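Clay tests, notebook entry
Friday, October 23, 2026

Opened the kiln this morning. The first tiles from the Sillach clay are out, along with the second set from Skalgate and the Marwat bars that cracked last time and had to be made over. All fired together on the same schedule, so for once the three can be compared directly.

Shrinkage first. I still mark every bar with a line pressed in with the steel rule while the clay is soft, and measure the same line after drying and again after firing. The Skalgate line came out of the kiln at 43 mm. The Sillach line came out at 46 mm, from the same starting length. That puts Skalgate well behind for anything with a lid. It also explains the warped saucers from June, which I had blamed on the shelf.

Color. Sillach is a warm buff with fine dark specks, heavier on the side that faced the elements. Skalgate went brick red and is even all the way through when snapped. Marwat is grayer than I expected and looks dull next to the other two. I held a piece of each under the tap and only the Marwat changed much when wet. It darkens quickly and takes a long while to go pale again, so it is still open at this temperature. Not a surprise, but write it down.

Cracking. Marwat bars all came through whole this time. Two changes were made at once, which I know is bad practice: more sand in the mix, and slower drying under newspaper. If I had to guess, the drying did it. The bars from the first attempt had cracks that started at the edges, and the edges are where the air gets to them. Next round should keep the sand as it was in the first attempt and dry slowly, then we will know.

Where the clay came from, for the record. The Sillach is from the bank below the field gate, top layer removed, dug by spade. The Skalgate is bagged material left over from the old batch and I can't say how deep it was dug. The Marwat was taken with the hand auger, the one everybody calls the Driller, from the low end of the site. The Driller brings up a clean plug but smears the layers together on the way, so that sample may be a blend. Anyone going back should wipe the bit between plugs and bag each one separately. Write the depth on the bag, on the outside, with the paint pen. Pencil on masking tape does not survive the damp in the shed.

Slaking and sieving. Let the Sillach sit in the bucket for 15 days before sieving. It went through the coarse mesh easily and clogged the fine one again and again. Most of what stayed behind was root hair and a little grit. A soft brush under the mesh works better than pushing from above with a rib, which only forces the fibers through. Saved the sievings in the yogurt tub on the lower shelf in case someone wants to look at the grit. Please don't pour them down the sink.

The Skalgate had a white bloom on the surface after drying, mostly on the corners. Fired, it turned into a pale scum that will not rub off. Salts, I assume. A small addition of barium would stop it, but I don't want barium in the shared buckets and would sooner rinse the clay. Set aside enough for a rinse test: fill with water, stir, settle overnight, pour off, repeat 4 times. Compare against an unrinsed bar made on the same day.

Glaze. Put the house clear on one half of each tile. Good fit on Sillach, no crazing so far, will check again next week. Crazed on Marwat before it was even out of the kiln. On Skalgate it is glossy where the scum is thin and milky where it is thick. Not worth glazing more Skalgate until the rinse test is done.

Kiln notes. The bottom shelf was cool again. The cone there barely bent, while the middle one was right where it should be. All the numbers above are from the middle shelf. The bottom shelf tiles are in the tray marked LOW and should not be mixed in with the rest. 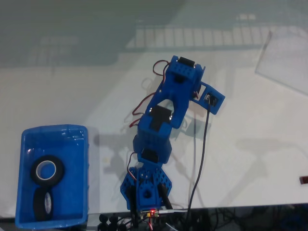 Drying is the next thing to fix. The plaster slab pulls water out of the underside of the tiles much faster than the top loses it, and the thin ones curl up at the corners by the next day. Turning them helps but leaves finger marks. I want to try a rigid board with air getting to both faces. Rows of small round holes like those in the blue hexagonal plate would suit, repeated across a full board, with the holes kept small enough that soft clay doesn't sag into them. Raise it on battens so there is a gap underneath. First trial with Sillach only, half the tiles on the board and half on plaster, all under the same sheet of newspaper. Weigh them morning and evening until the weight stops dropping.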